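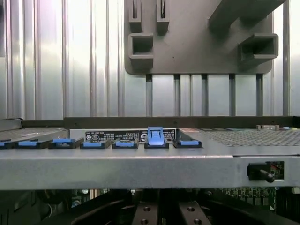
Blue latch tabs along the top of a rack server chassis, one raised. Opening and closing latches is one of the chores in the study.

Call for Participants: Hands-On Chores Study

Trivby is looking for people who do repair, stocking, cleaning or light assembly work for a living, or who do a lot of it at home. We want to compare how people and machines handle the same small jobs. The study runs at our Mowat building. It is paid, and you do not need any background in robotics or computers.

What the study is about

There is a lot of talk about machines taking over household and shop-floor chores. Some of those chores are already within reach. A machine can pick up a box of a known size and put it on a shelf, and it can do that all day. Other jobs that look just as simple still go wrong. Folding a fitted sheet is one. Opening a stiff latch without breaking it is another, and so is telling whether a part has seated fully or only looks like it has.

We do not have good numbers on where the line is. Most published tests use one task, one object and a clean table. The people who do this work every day know which parts of it are hard, but they are seldom asked. We would like to ask them, and to watch them work.

The chore list has 16 tasks in two groups.

Household tasks include loading a dishwasher, sorting laundry, wiping down a stove top, changing a pillowcase, taking out a full trash bag and putting in a new one, and putting groceries away in a cabinet that already has things in it.

Shop-floor tasks include opening and closing latches on a server chassis, routing a cable through a bracket, packing mixed items into a carton, restocking a peg display, driving screws at an awkward angle, and sorting returned parts into bins.

You will not do all of them. We will assign you to one group based on your experience. If you have done both kinds of work, tell us which you prefer.

What you will do

Each participant comes in for two sessions. A session lasts roughly 30 minutes of actual work, plus time for setup, breaks and questions. Plan to be in the building for half a morning or half an afternoon each time.

In the first session you do the tasks your own way, at your own pace. We do not tell you how to hold anything or what order to work in. We record your hands and the work surface on video. Afterward we go over the video with you and ask what you were checking for at different points. If you pressed on a tab twice, we will want to know what you felt the first time.

In the second session you watch recordings of our Sumus arm doing the same tasks, including the failed attempts. You stop the recording wherever you think it is about to make a mistake and tell us what you would do there. You will also grade the finished result as you would grade the work of a new hire. Please be as strict as you would be on the job.

You will not share a work area with a moving machine at any time.

Who can take part

You must be 18 or older and able to stand and work at a bench for half an hour. Seated setups are available for most tasks, so please ask. You should have at least one year of regular experience in one of these:

Computer or appliance repair
Data center or server room work
Warehouse, stockroom or retail floor work
Housekeeping, laundry or janitorial work
Small parts assembly
Running a household with most of the chores on you

Left-handed people are especially welcome. Our first round had very few. Glasses and hearing aids are fine. If you have a hand injury or a condition that affects your grip, you may still be able to take part, but talk to us before you sign up.

People who work for Trivby or Flakance, or who live with someone who does, cannot take part.

Pay

You receive $900 for completing both sessions. If you come to the first session only, you receive half. Payment is by check, mailed after your last visit. Parking is free. We do not pay for travel from outside the area.

If we have to stop a session because of a problem on our end, you are paid as if you had finished it.

Your information

Video covers the bench and your hands and forearms. Cover tattoos with the sleeves we provide if you do not want them on the recording. Audio is recorded during the review part only. Recordings are stored under a participant number. Flakance, our partner on the grading software, receives the video and the grades but not your name or contact details.

You can withdraw at any point before the results are put together and ask us to delete your recordings. You keep whatever you have been paid up to then.

What we have seen so far

A small first round was held in July. The arm did well on carton packing when the items were rigid. It did poorly on anything with cloth in it, and it was slow on latches. In several runs it left a latch partly closed and moved on to the next one. The repair technicians in that round spotted this early, usually from the angle of the approach. That is the kind of knowledge we hope to collect more of, and it is why the latch task is now longer.

We are not testing you against a quota, and your times are not shared with any employer.

How to apply

We have 29 places. Send the short form at the front desk of the Mowat building, or ask for it by mail. On the form, list the kind of work you do, how long you have done it, which hand you use, and the times of day you can come in. You do not need to send a resume.

Forms must reach us by 9/22/18. We reply to everyone, including people we cannot place. If your group is full, we will ask whether you want to go on the list for the next round.

Wear closed shoes and short or close-fitting sleeves to your sessions. Leave rings and watches at home or in one of our lockers.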